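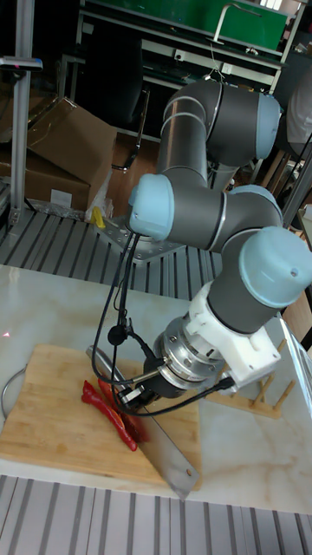 4.2 Setting up the chopping station

The Rarklow arm now does the repeat cutting. The kitchen hand loads, checks and clears, and stays in charge of the stop button.

1. Lay the board flat on the table, with the rack to its right.
2. Place the peppers on the board. Load no more than 3.
3. Select program 838 and set the speed to 60 per cent.

CAUTION: Keep hands off the table while the arm holds a knife. 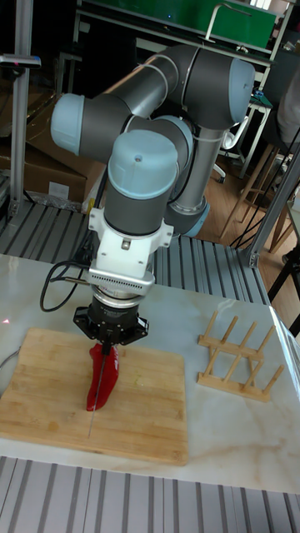
4. Watch the first cut from outside the marked line. If the food slips, press stop - do not reach in.
5. Note any stoppage on the shift sheet. Prep staff no longer log cuts by hand.

Note: Have the blade sharpened every 1,000 cuts.

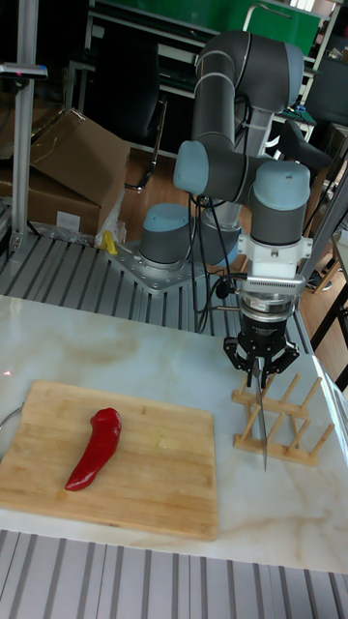

Fig. 4-3. Knife held point down in front of the rack, pepper on the board.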